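About Telico

Telico is a reference site for British television comedy. It holds episode guides, cast lists, broadcast histories and release notes for sitcoms and sketch series made for UK channels, including those first shown online. The guide currently covers 183 series, of which 82 have complete entries for every episode.

The site began as a set of text files kept under the name Koltik. The files were moved to a searchable database in December and the present name was adopted at the same time. Old Koltik addresses still redirect to the matching page.

Each series page has 4 sections: summary, episodes, cast and availability. Running times are taken from the broadcast version where a recording exists. A series in a slot of 30 minutes is listed under its slot length until the true running time has been checked. Pilots are numbered separately and do not count towards the first series. 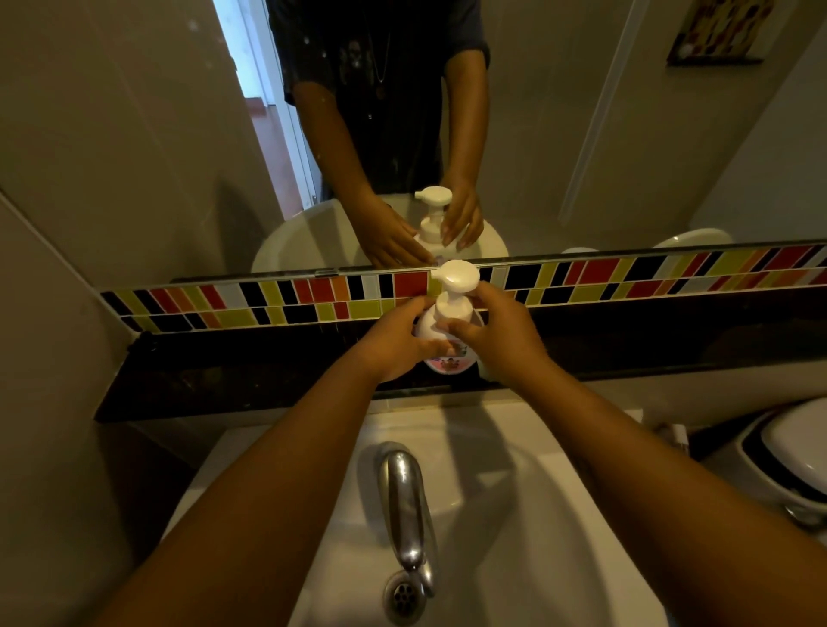 Repeats are recorded only when the programme was re-edited or moved to a different channel. Unbroadcast episodes are listed if a script or recording is known to survive, and are marked with a U in the episode column.

Corrections should be sent through the form at the foot of the relevant page, with a source. On-screen credits take precedence over listings magazines, and listings magazines over press releases. Submissions without a source are held in a queue and do not appear on the site.

Telico is published by Elance. Page design and hosting are handled by Lozano. We do not sell recordings and cannot supply copies of programmes.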